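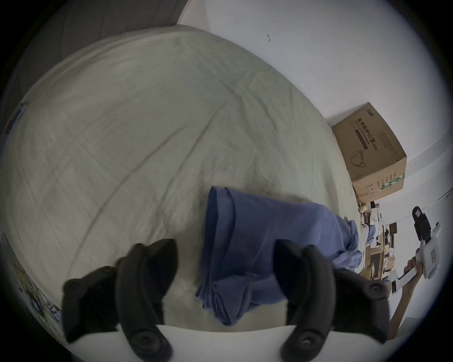

I run the Wendum guest rooms, and I've gone through a lot of sheets, so when the Brodow fitted sheet showed up in our linen order I wanted it on a real bed before I said a word about it. The color is called Sage, a soft gray-green that changes a lot with the light. Yes, it creases! You'll get long diagonal lines across the top like the ones on mine, and I've made my peace with them – I don't iron sheets and I'm not starting now.

I do most of my folding on the bed (T-shirts, mostly), so I need a sheet that stays put while I drag clothes around on it.
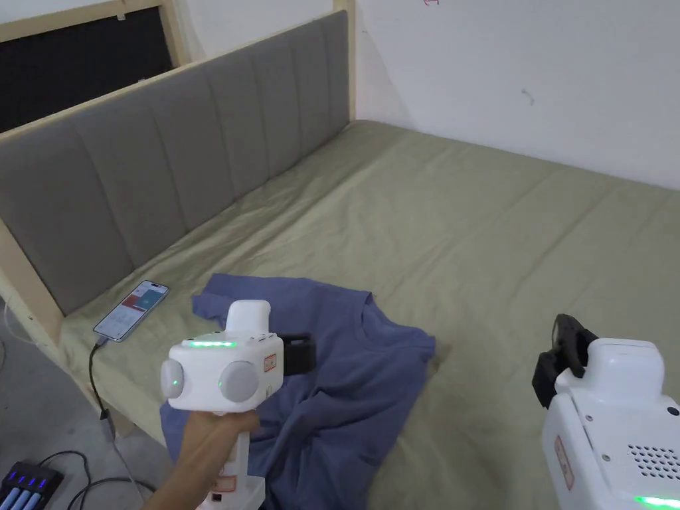
The corners are deep and the elastic goes all the way around, so I'm not tugging it back down every morning. I've had two of them in rotation since November and I wash them warm with everything else.

What you get:

Fitted sheet in Sage, queen or king

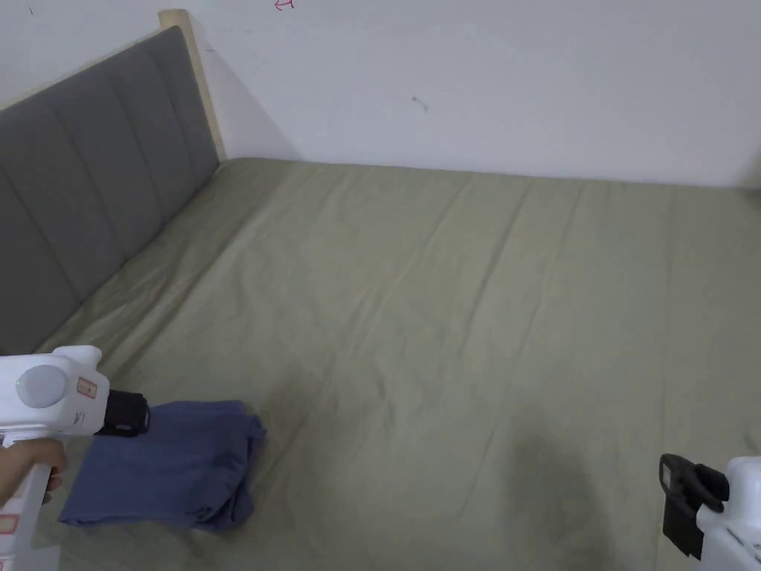 Matching pillowcases, sold separately

Cotton storage bag from Pluvico

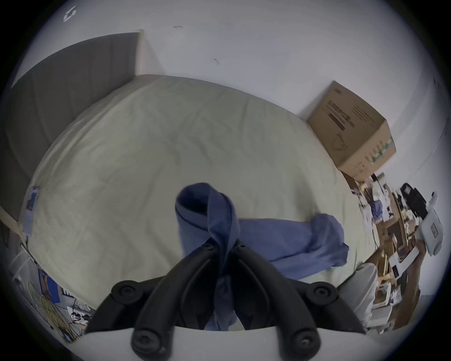
People keep asking me what goes with Sage. I'd say gray before anything else, and pale wood if you have it. My headboard is gray upholstery with a light wooden strip on the bed frame, and with a plain white wall behind it I haven't wanted to add a thing. Blue looks great on it too, even if it's only a rumpled shirt. The king is back in stock and ships in 6 days.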